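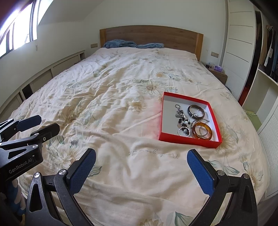 *Bangles and bracelets in the red box, May 2018*

I'm doing the jewelry task for our robotics club, Grodport. The plan is 109 short recordings of picking and placing small things, all with the hand-held grippers. I've been slow on the rings. The thick amber bangle is much easier to get hold of. 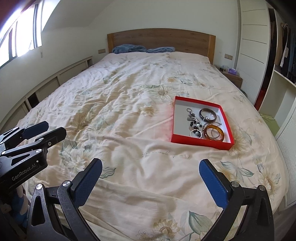
Chia-hao Su commented that I should do the rings first, while my hands are fresh, and leave the bangles for the end of a session. I'll try that for the next 5.

Nesrin Kurtuluş is sorting the files. She wants the task name at the front, so I have some renaming to do tonight.

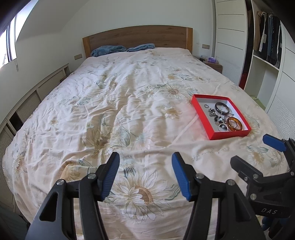 *Jewelry task, grippers and box on the bed*

Chains are next.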